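How many demos does Muver need before it learns a new task?
Fewer than I expected! We trained on 2521 short clips in all, and a new bowl task took some 11 more. Octavian still thinks I got lucky.

Do you use a room camera too?
Nope. The policy only gets the wrist view, bracket and all -- I never crop the bracket out, and it learns fine with it there.

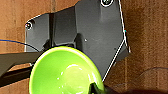
Mahawong, 30 September 2018

Why a lime-green bowl on brown cardboard?
It stands out nicely, and I had cardboard to spare. Korkor is repeating the runs with duller colors (her numbers go up when she has them).

Does it work on a second arm?
Kind of. We tried 2 arms, and the other one needed its wrist camera lined up again first.

Can I get the code?
Yes -- write to Wenche Åberg and she'll send you the current version.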